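第四章　制作并播出每周音乐节目

本章适用于已经装好 Plustau 主程序、并完成第三章“连接声卡与话筒”的用户。内容包括建立曲库、编排节目单、录制口播、设置过渡、连接推流服务器、正式播出以及播出后的存档。第一次使用时请按顺序操作，以后可以只查阅需要的小节。

章中提到的“主机”指安装 Plustau 的电脑，“调音台”指 Tadel 两路桌面调音台，“服务器”指 Prislow 推流服务器。使用其他品牌的调音台或服务器时，接口名称可能不同，步骤大致相同。

4.1　开始之前

请确认以下各项：

主机已接通电源，不使用电池供电。
Tadel 调音台已用 USB 线连到主机，电源灯常亮。
话筒接在调音台第 1 路，耳机接在耳机孔。
主机的系统提示音已关闭。
硬盘剩余空间足够存放一期节目的录音。一期两小时的节目，以无损格式存档大约需要 1.3 GB。

注意：请勿把监听音箱放在正对话筒的位置。口播时应使用耳机监听，音箱通道静音。

如果主机上同时装有其他音频软件，播出前请将其退出。部分软件会独占声卡，Plustau 启动后会在右下角显示“设备被占用”，此时即使推子有动作，也不会有声音送出。

4.2　建立曲库

曲库是 Plustau 存放歌曲信息的地方。导入曲库不会移动或修改原始文件，只记录文件位置、曲名、演唱者、时长和响度。

1. 打开 Plustau，点击左侧“曲库”。
2. 点击右上角“新建”，输入曲库名称。名称可以用中文，但不能包含斜杠和冒号。
3. 选择存放歌曲的文件夹，点击“扫描”。
4. 等待进度条走完。扫描期间可以进行其他操作，但不要拔掉存放歌曲的移动硬盘。
5. 扫描结束后，查看“未识别”一栏。没有曲名或演唱者信息的文件都会列在这里，双击即可手工填写。

单个曲库最多容纳 2530 首歌曲。超过以后，新扫描到的文件不会加入，也不会报错，只在日志中留下一行记录。歌曲较多时请按年代或类型分成几个曲库，节目单可以同时从不同曲库取歌。

从 Mabaso 唱片目录导出的表格可以直接用来补全歌曲信息。在“曲库”页面选择“工具”，再选“从表格匹配”，指定表格文件即可。匹配以曲名和时长为准，时长相差三秒以内视为同一首。现场版与录音室版的时长有时非常接近，匹配后请抽查。

注意：“从表格匹配”会覆盖手工填写的内容。如果已经改过一部分，请先勾选“保留已有信息”。

4.2.1　响度分析

不同年代的唱片响度差别很大。早期唱片转录的文件通常偏轻，近年的商业发行往往偏响。直接连播时，听众需要不断调节音量。

1. 在曲库中全选歌曲。
2. 单击右键，选择“分析响度”。
3. 目标值保持默认的 -16 LUFS。
4. 点击“开始”。

分析结果写在曲库里，播放时由软件自动增减音量，不改动原文件。古典音乐和安静的原声作品可以单独关闭响度调整：选中歌曲，在属性中取消“播放时调整响度”。从黑胶转录的文件如果底噪较高，调整后噪声会一起被提高，这类文件也建议关闭，改在播出时用推子控制。

4.3　编排节目单

节目单由若干“条目”组成。条目分为四类：歌曲、口播、片头片尾、空位。空位用来给现场说话预留时间，本身没有声音。

1. 点击左侧“节目单”，再点“新建”。
2. 填写节目名称、播出日和开始时间。每周固定播出的节目请勾选“每周重复”，并选择星期，例如星期四。
3. 填写主持人姓名。多人主持时用顿号隔开，例如“Konrad Aebischer、Haf Watkins”。姓名会显示在听众端的播放器上。
4. 从右侧曲库把歌曲拖到节目单中。
5. 在需要讲话的位置点击“插入空位”，填写预计秒数。
6. 查看底部的总时长。总时长为黑色表示在计划时间以内，为橙色表示超出一分钟以内，为红色表示超出更多。
7. 点击“保存”。

预计讲话时间不容易估准。初次做节目时可以先按每段 90 秒预留，播出两三期以后，在“统计”页查看每段空位的实际用时，再作调整。

节目单内可以设置一个或多个“锚点”。锚点是必须在指定时刻开始的条目，例如整点报时或固定的赞助口播。设置方法是在条目上单击右键，选择“固定时刻”，输入时间。播到锚点之前如果时间不够，软件会按 4.5 节的设置提前淡出当前歌曲。一期节目中锚点不宜过多，两个锚点之间至少应隔一首完整的歌曲。
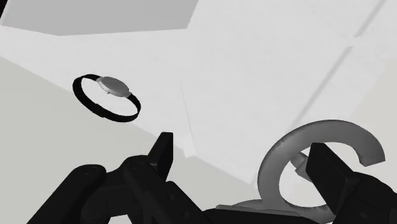 图 4-1　手表与灰色 C 形环

4.3.1　备播条目

现场读盘失败、文件损坏或主持人临时离开时，软件会自动播放备播条目。

1. 在节目单页面底部展开“备播”。
2. 拖入不少于三首歌曲，总时长应在 11 分钟以上。
3. 在“触发条件”中设置静音时长。默认值为 8 秒，即输出连续 8 秒没有声音时开始备播。

注意：如果节目中有较长的静默段落，例如某些当代作品，请在该条目的属性中勾选“忽略静音检测”。否则备播会在乐曲中途启动。

备播歌曲最好选择没有明显时令特征的曲目，也不要与当期节目单重复。软件会检查重复，但只比较文件，不比较曲名，同一首歌的两个版本不会被提示。

4.3.2　核对歌曲信息

正式播出前建议把节目单打印或导出一份，逐首核对曲名和演唱者。导出方法：点击“文件”，选择“导出节目单”，格式选“纯文本”或“表格”。表格中含有曲目序号、曲名、演唱者、唱片名、发行年份和时长，可以直接贴到节目网页上。

含有特殊字母的姓名，例如 Kirsten Norðdahl 或 Thaddäus Prantl，导出时请把编码设为 UTF-8。用旧编码导出时，这些字母会变成问号，而且听众端播放器也会显示同样的问号。

4.4　录制口播

口播可以现场说，也可以事先录好。片头、片尾、节目预告和赞助信息通常事先录制。

1. 戴上耳机，把调音台第 1 路推子推到零刻度。
2. 用平时说话的音量念一段稿子，同时调节增益旋钮，使电平表多数时间停在 -18 到 -12 dB 之间，最响处不超过 -6 dB。
3. 在 Plustau 中点击“口播”，再点“新建录音”。
4. 按下红色录音键，等待一秒后开始讲话。
5. 讲完后停顿一秒，再按一次录音键结束。
6. 试听。不满意可以点“重录”，旧的录音会保留在“历史”中，七天后自动删除。
7. 为录音命名，点击“存入节目单”。

话筒与嘴的距离保持在一拳到两拳之间，略微偏离正前方，可以减少爆破音。翻稿子时请把纸移到话筒侧面。若录音中有持续的低频嗡声，先检查话筒线是否与电源线并排，再打开第 1 路上的低切开关。

低切开关只影响话筒通道，不影响歌曲播放。

4.4.1　垫乐

在讲话下面铺一段音乐，称为垫乐。

1. 在口播条目上单击右键，选择“添加垫乐”。
2. 选择一首没有人声的曲子。
3. 设置“压低量”，默认 14 dB。讲话声较轻的主持人可以增加到 18 dB。
4. 设置“恢复时间”。默认 1.2 秒，即停止讲话 1.2 秒后，垫乐音量回到原来的位置。

恢复时间过短时，每次换气垫乐都会突然变响。语速较慢的主持人请把恢复时间设在 2 秒以上。现场口播同样可以使用垫乐，设置方法相同，但空位的垫乐会循环播放，直到按下“下一条”。

4.5　设置过渡

过渡指前一条目结束与后一条目开始之间的重叠方式。Plustau 提供三种：直接接续、淡出接续和交叉淡化。

1. 在节目单页面点击“过渡”。
2. 选择全局方式。首次使用建议选“淡出接续”。
3. 填写淡出时间，常用值为 3 秒。
4. 对个别条目需要不同处理时，点击两个条目之间的小方块，单独设置。

现场专辑、概念专辑中前后相连的曲目，应设为“直接接续”，间隔填 0。否则掌声或延续的音符会被淡出切断。

交叉淡化适合节奏接近的舞曲。两首歌的速度相差较大时，重叠部分会显得杂乱，请缩短到 1 秒以内或改用淡出接续。速度信息可以在曲库的“速度”栏查看，由软件自动估算，个别歌曲会误判为实际速度的一半或两倍。

歌曲开头有较长的前奏时，可以设置“人声起点”。播放到该曲时，主界面会显示距离人声开始的倒计时，主持人可以在前奏上讲话，并在倒计时结束前停下。设置方法：在曲库中打开歌曲波形，把绿色标记拖到人声开始处，点击“保存标记”。

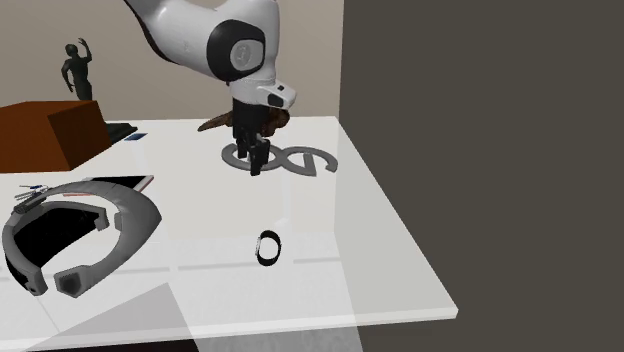
人声起点保存在曲库里，同一首歌再次进入节目单时不必重新设置。如果更换了歌曲文件，例如用重制版替换旧版，标记位置会保留，但两个版本的前奏长度可能不同，请重新打开波形检查一次。

“人声终点”用法相同，标记为蓝色。设置以后，软件在锚点前提前淡出时，会尽量等到人声结束再开始。

4.6　连接推流服务器

1. 点击“设置”，选择“推流”，再点“添加服务器”。
2. 类型选择“Prislow”。
3. 在“地址”中填写电台管理员提供的服务器地址。
4. 在“端口”中填写 3032。
5. 填写挂载点名称。名称区分大小写，以斜杠开头。
6. 填写用户名和密码。每位主持人应使用自己的账号。
7. 编码格式选择“AAC”，码率选择 128 kbps。上行带宽较低时可以改为 96 kbps。
8. 点击“测试连接”。显示“连接成功”后，点击“保存”。

测试连接只验证地址和账号，不会占用正在播出的频道。他人正在播出时也可以进行测试。

测试失败时请按下表处理：

提示“无法解析地址”：检查地址拼写，地址前不要加协议名。
提示“连接超时”：检查端口是否为 3032，并确认路由器或防火墙没有拦截该端口的出站连接。
提示“拒绝登录”：检查用户名和密码。连续输错五次后账号会锁定十五分钟。
提示“挂载点已占用”：前一档节目尚未断开。请与前一位主持人联系，或等待管理员处理，不要反复点击连接。
提示“错误 539”：服务器与主机的时间不一致。请在系统设置中打开自动校时，重新启动 Plustau 后再试。

注意：推流时请使用有线网络。无线网络信号即使满格，也可能出现短时中断，听众端会听到重复或跳跃。

4.7　正式播出

建议在开始时间前二十分钟打开主机。

1. 打开 Plustau，载入当期节目单。
2. 点击“预检”。软件会逐一打开节目单中的文件，检查能否读取。出现红色叉号的条目请重新定位文件或替换。
3. 戴上耳机，确认能够听到第一首歌曲的试听声。试听只送到耳机，不会播出。
4. 对着话筒说一句话，确认第 1 路电平表有反应，然后把推子拉到底。
5. 点击“连接”，等待状态灯由黄变绿。
6. 到达开始时间时，点击“播出”。勾选了“定时开始”的节目会自动开始，不必点击。
7. 需要讲话时，推起第 1 路推子，主界面的“话筒”标志变为红色后再开口。
8. 讲完后先拉下推子，再按“下一条”。

第 8 步的顺序不要颠倒。推子未拉下时，歌曲播放期间房间里的声音会一同送出。

播出中可以随时调整尚未播放的条目，包括更换顺序、删除和插入歌曲。正在播放的条目和紧接其后的一条处于锁定状态，显示灰色挂锁。必须更换下一条时，先点击挂锁解锁，再进行替换，替换应在当前歌曲结束前 10 秒完成。

4.7.1　听众点歌

打开“点歌”面板后，听众可以在节目网页上提交曲名和留言。收到的内容依时间排列。

1. 点击一条点歌，软件会在所有曲库中查找相近的歌曲。
2. 在查找结果中选择正确的版本，点击“试听”核对。
3. 点击“加入节目单”，歌曲排在当前锚点之前的最后一个位置。
4. 如需念出留言，点击“加入提词”，留言会显示在下一个空位的提词区。

听众留言在念出前请先通读一遍。留言中的电话、住址等个人信息不应播出。找不到歌曲时，可以点击“回复”，选用预存的答复。

4.7.2　两人主持

两位主持人在同一房间时，把第二支话筒接在调音台第 2 路，按 4.4 节的方法分别调好增益。两支话筒的距离应为话筒到嘴部距离的三倍以上，以免同一人的声音同时进入两路，产生空洞感。

两位主持人在不同地点时，由一方建立节目单并负责推流，另一方以“嘉宾”身份加入。例如 Maya Bataineh 负责推流，Haf Watkins 从家中加入，则步骤如下：

1. 推流一方点击“嘉宾”，选择“生成邀请码”，将邀请码发给对方。
2. 嘉宾在自己的 Plustau 中点击“加入节目”，输入邀请码。
3. 推流一方在嘉宾通道上看到电平后，推起该通道的推子。
4. 双方都必须戴耳机。任意一方使用音箱，对方都会听到自己的回声。

嘉宾听到的歌曲比推流一方略有延迟，因此前奏上的讲话请由推流一方完成。

4.8　结束与存档

1. 最后一个条目播完后，软件提示“是否断开”。确认下一档主持人已经就位，再点击“断开”。
2. 进入“存档”页面，选择当期节目。
3. 填写简介。简介不填也可以保存，但无法上传到节目网页。
4. 选择存档格式。供内部保存选 FLAC，供听众回听选 MP3。
5. 点击“导出”。

导出时可以选择“分段标记”。勾选以后，回听播放器会按曲目显示章节，听众可以直接跳到某一首。分段位置取自实际播出的时间，与节目单上的计划时间无关。

部分歌曲的授权只包括直播，不包括回听。请在曲库中为这类歌曲勾选“不含回听权”，导出回听文件时软件会自动剪去相应段落，并在剪接处加入一秒静音。具体授权范围请向电台管理员查询。

4.9　常见问题

听众端没有声音，但本机电平正常。
检查“推流”页面的输入源是否选为“主输出”。选为“监听输出”时，耳机音量关小后听众端也会变轻或无声。

歌曲左右声道相反。
检查 Tadel 调音台背面的输出线是否插反。若仅个别歌曲如此，在该曲属性中勾选“交换声道”。

播出中出现轻微的爆音。
在“设置”的“音频”中，把缓冲区由 256 调到 512。仍有爆音时，检查 USB 线是否接在集线器上，改为直接接到主机。更改缓冲区需要重新连接声卡，请不要在播出期间进行。

节目单打开后有歌曲显示为灰色。
文件位置已经改变。在条目上单击右键，选择“重新定位”，指定新的文件夹后，同一文件夹内的其他歌曲会一并更新。

每周重复的节目载入了上一期的歌曲。
“每周重复”只复制节目名称、时间、主持人、片头片尾和空位。若歌曲也被复制，说明建立时勾选了“包含歌曲”。请在节目单属性中取消勾选，下一期起生效。

主持人姓名在听众端没有更新。
播放器每隔几分钟刷新一次。中途换人时，请在“播出信息”中修改姓名并点击“立即发送”。

曲库的备份与迁移见第五章。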